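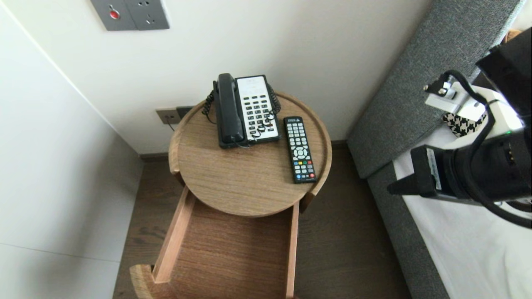 *Muvero round side table, drawer all the way out. Phone and remote on top.*

Quick review, I'm between check-outs so this will be choppy. People in the small-lodging group keep asking which bedside table we went with and I keep typing the same answer on my phone. Putting it in one place.

The table is the Muvero, round one with the drawer. Bought through Jalent. We took 12 of them, $1469 for the lot including delivery to the curb. Curb, mind you. The stairs are your problem.

We've had them 9 months. Every room except the two up under the roof, where the bed is pushed against the slope and nothing goes beside it anyway.

**Short version:** good top, good size, drawer is better than I expected, assembly is annoying, back of the drawer is hard to clean. I'd buy it again at that price. Not at full retail.

## Why round

Corners. Our rooms are narrow and the gap between bed and wall is what it is. The old tables were square and guests hit their shins on them in the dark, and so did I with the vacuum hose around my neck. A round one tucks into the corner by the bed and you can walk past without doing a little sideways step.

You do lose some corner space behind it. The old square ones sat flush. With a round one there's a gap at the back where the wall corner is, and dust goes there, and pens go there. I found a sock. On the other hand the cables go down through that gap, so fine, call it even. I don't miss the old tables at all.

## The top

Light oak kind of color with the grain showing. Goes with the gray beds and the dark floor, which I was worried about. The online photos looked a lot yellower. Ask for a sample if you care, Jalent sent me one free but it took forever.

The raised lip is the thing I like most. It's basically a tray. Stuff doesn't roll off. Earplugs, lip balm, rings, loose change, all those things people set down half asleep. Before, I was on my knees with a flashlight most Saturdays looking for somebody's earring.

Downside of the lip: crumbs. They collect in the angle where the top meets the rim and a flat cloth skates right over them. I use an old toothbrush, dry, then wipe. Takes seconds but you have to remember it, and new staff don't, they wipe the middle and leave. Imani Holloway (she does our mornings) wraps the cloth over one finger and runs it around the edge. Faster than the toothbrush. I still use the toothbrush.

Also, cups. No marks so far from water glasses. One ring from a hot mug in the front room, it faded some with a bit of oil but I can still find it if the light is low. Coasters now live on top of the tea tray and guests mostly ignore them.

## Is it big enough

Depends what you put on it. We still have desk phones in the rooms. Yes, corded. Cell signal is terrible on the back side of the building and older guests like being able to call down. The phone goes toward the back, handset side to the left, and that leaves enough at the front for the remote and a glass. Add a lamp and you're done, you're out of room. Ours are on the wall so we don't have that problem.

The cord is a pain, same as always. Coily cords want to be everywhere. Ours end up hanging off over the rim, or lying across the keypad. Tried tucking them behind. They come back. If you have a phone with a flat cord or a cordless, lucky you.

Book people: a fat paperback fits next to the phone. A laptop doesn't, don't try, it'll perch on the lip and wobble.

## Where the remote goes

House argument. I want it on top, by the phone, where a guest can see it the second they sit on the bed. Ignacio Kincaid, who owns half the place and therefore gets half an opinion, wants it put away down below so the top is clean when somebody walks in. Looks nicer, I admit. But then I get the call. "There's no remote in the room." There is. It's under the top. Every. Time.

So we tried it both ways for a few weeks. Result: on top in the rooms with families and long stays, underneath in the others. It's a stupid system and it works okay. The lower part has plenty of space for a remote, a little card and whatever small stuff you'd like off the surface, and you can see in from above without bending much. That's a plus over the deep drawers we had before where everything slid to the back and died there. 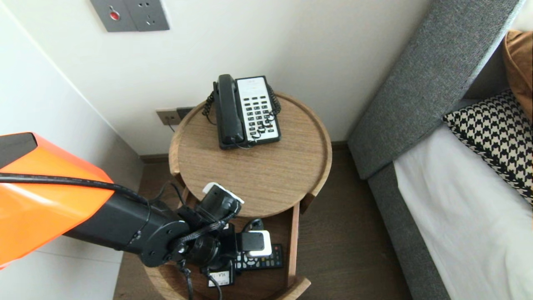 ## The drawer

OK so this was my main worry. Drawers on cheap round tables are usualy awful. They stick, or they fall out onto your foot.

These run on metal slides at the side. Pulls smoothly. Comes out a long way too, so you can see the whole inside when you check a room for forgotten stuff. Which is a big deal when you turn over a bunch of rooms before lunch. Pull, look, push, next.

The inside floor has the same wood look as the top. Sides are lighter. Nice touch, the old ones had that gray papery stuff that soaked up every spilled lotion. I skip drawer liners. Wipe with a damp cloth, leave it open while I do the bed, close it last.

Front panel is curved to follow the round shape. Looks good closed. A few guests don't realize it's a drawer at all! I don't mind. Fewer chargers left behind.

Complaints:

- No soft close. It'll bang if you shove it. Thin walls here, so I notice.
- Back corners of the drawer are fiddly to get a cloth into.
- Fully open, it takes up real floor space next to the bed. Don't leave it out or the next person through with an armful of sheets will find it with their hip. Ask me how I know.
- One of ours arrived with the slide a hair crooked and rubbed. Loosened the screws, nudged, tightened. Fixed. Karthik Munshi did it actually, I held the flashlight.

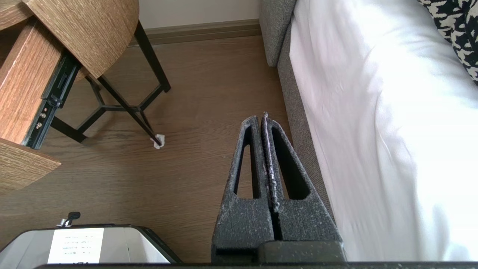 *The slide, black metal with small silver screws near the end. Check these before you load the drawer.*

On the screws. Some were not fully tight out of the box on ours. I'd go over every one with a hand screwdriver the day they arrive, and again after a month. Don't use a drill, you'll strip the hole and then you're into toothpicks and glue. A tiny bit of dry silicone on the rail if it squeaks. No cooking oil please, a previous manager did that on the dressers and they collected lint like you wouldn't beleive.

## Next to the bed

Height is fine with our gray upholstered beds. You can reach the phone lying down. White bedding hangs a bit over the side rail after a guest's been in it and the drawer can catch a loose sheet if you open it fast, so tuck first, then drawer.

The other nice thing, round edge against a fabric bed frame doesn't chew the fabric. Our square tables had left worn patches on the rails, all at the same height. Leave a little gap anyway. You want to get the vacuum nozzle in.

Check where your wall outlets are before you order!! In some of our rooms the low outlet sits right behind the table. It still works, the cable just drops down the back, but plugging in a big square adapter means dragging the table forward. It's light enough to do with one hand. Still. Guests drag it and don't put it back.

## Assembly

About 3 hours for the first two, I'm not kidding. Then we got the hang of it and they went quick. Instructions are pictures only and the step with the side supports is drawn from the wrong side, so you build it, turn it around, swear, and take it apart again. Do the supports loose, set the top on, square it all up, and only then tighten.

Hardware bags were complete. One spare screw in each, keep those somewhere.

Packaging is a mountain. Foam, cardboard, more foam. Book it for recycling week if your town does that.

## Compared to

Looked at the Rosenthal too. Prettier, heavier, smooth flat top with no lip, way more money. I'd put it in my own house. In a guest room with no lip I'd be back on the floor with the flashlight.

Plaltusier makes one with an open shelf and no drawer. Cheaper. If your guests are mostly one-nighters that's maybe the smarter buy, less to check and nothing to bang. I wanted the drawer for the longer stays, people like to put their medication out of sight.

## Would I buy again

Yes, on a bulk price. Ask Jalent for the trade rate, it isn't on the site, you have to email. We ordered in November and they were slow to answer but fine once it got moving.

Things I'd change if Muvero ever reads this: soft close, felt pads in the box, and a notch at the back for cables. The felt pads especially. Dark wood floor shows every scratch and we had to go buy our own.

Will update when the finish has had another summer of sunscreen bottles standing on it. Questions in the comments, I check after the breakfast rush.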